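Part 4. Putting up stick-on hooks and the key panel

I wrote this part after doing my own hallway twice, so please read it to the end before you peel anything. The Hanport kit is easy enough once you know where the slow bits are, and the slow bits are nearly all waiting. Set aside half an hour in the evening and plan to come back the next day.

Before you start

You'll need the hooks, the spare strips, a clean cloth, rubbing alcohol, a pencil and a level. I use the little Murnum level that lives in my kitchen drawer, but the one on your phone is fine. Check the part number on the strip packet too. The 632 strips are for smooth surfaces like painted metal, glass and tile. The 1448 strips are the thicker ones, made for walls with a bit of texture. I mixed them up the first time and had keys on the floor by breakfast!

Note: Fresh paint needs to cure before anything sticky goes on it. Mine felt dry after a day and I still pulled off a strip of it (a lovely shade called Fekatcombe, and of course I'd used up the can).

Cleaning and marking

1. Wipe the surface with rubbing alcohol on the cloth. Skip the kitchen spray, even the nice lemony one, as it leaves a film.

2. Let it dry while you work out your heights. I stood in my coat with a bag in one hand and reached up where it felt natural, then made a light pencil dot.

3. Run the level across from that dot and mark the rest. Leave enough room between hooks for a fat bunch of keys to swing without clacking into its neighbor.
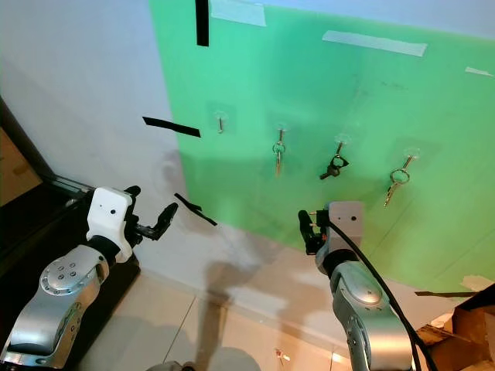

Sticking

4. Peel the side of the strip marked RAJU WALL and press it on over the dot. Raju is just the name of the adhesive, and it took me an embarrassing while to figure that out.

5. Press hard with your thumb for 30 seconds, then peel the front liner and push the hook on. Press again for another 30.

6. Slide the hook up and off its backing, press the backing by itself one more time, and slide the hook back down until it clicks. I know this feels fussy. Do it anyway.

7. Leave everything alone overnight with nothing on it.

Caution: Don't hang keys on the same evening, not even the light set. The strip will hold for a few hours and then let go, usually with a loud crash.

Loading the hooks

8. Start with one set per hook and give it a gentle tug. If the hook tips forward at all, take it down and begin again with a new strip. Used ones never grip the same.

9. Put the heaviest bunch on the hook closest to where you stand when you come in, so you're lifting it straight off and not dragging it sideways.

Taking one down

Hold the hook lightly, find the tab at the bottom and pull it straight down along the wall, very slowly. It will stretch much farther than you expect. If the tab snaps, warm the strip with a hair dryer on low and work some dental floss behind it in a sawing motion.

Hanport rates each hook for 3000 uses. I haven't kept score, but my oldest has been up since November and still clicks nicely. Spare strips go in the flat pocket at the back of the box, away from the radiator.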